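Leasing Coordinator — Ledutbridge Property Group
Location: Naylor office
Posted November 11, 2019

Ledutbridge Property Group is seeking a full-time Leasing Coordinator to support its portfolio of rental apartments and ground-floor retail space. The company owns and manages 28 properties in Naylor, Womar and the surrounding towns, with 400 apartments under lease. The Coordinator will report to Marcela Gajdoš, Director of Leasing.

Duties
The Coordinator will prepare lease documents and renewals, answer inquiries from prospective tenants, schedule showings, and keep unit records current in the company's leasing system. The position also assists the retail team with the lease-up of Stitgate, a mixed-use building scheduled to open in March. Some evening showings are required.

Qualifications
Applicants must have at least 3 years of experience in residential or commercial leasing, a valid driver's license, and strong written English. A state real estate license is preferred but not required at the time of hire — the company will reimburse course and examination fees for employees who obtain one in their first year.

Compensation and Benefits
Salary will be based on experience. Benefits include medical and dental coverage, paid vacation, and a signing bonus of $2000, payable after the first full quarter of employment.
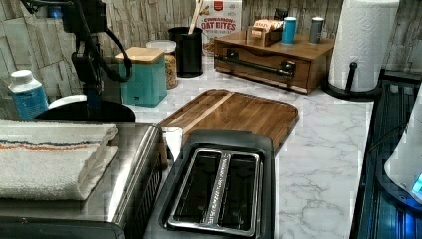
Kitchen counter with stacked stone-look tile backsplash.

How to Apply
Please send a resume, a cover letter and the names of two professional references to Štefánia Doležal, Human Resources, at the Naylor office. Applications will be reviewed as they are received, and the position will remain open until filled. Ledutbridge Property Group is an equal opportunity employer.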